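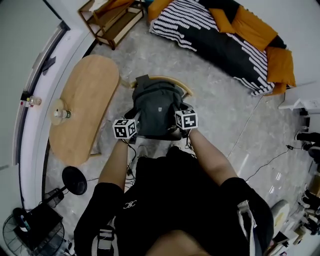
A backpack is a bag carried on the back and held by two straps that pass over the shoulders. Small models, known as daypacks, have no internal frame and rest directly against the wearer. Larger models use a stiff sheet or metal stays to move part of the load to a padded hip belt.

Capacity is given in liters and is measured by filling the compartments with small plastic balls. Makers differ on whether outside pockets are included, so stated volumes are not always comparable.

Fabric weight is commonly given in denier. Light packs use nylon of 100 denier, while 300 denier polyester is common in school bags. The Wirno daypack, designed by Gemma Sala and sewn in Tudness, has a volume of 13 liters.

Shoulder straps are cut straight or in an S shape. A sternum strap joins them across the chest and limits sideways slip.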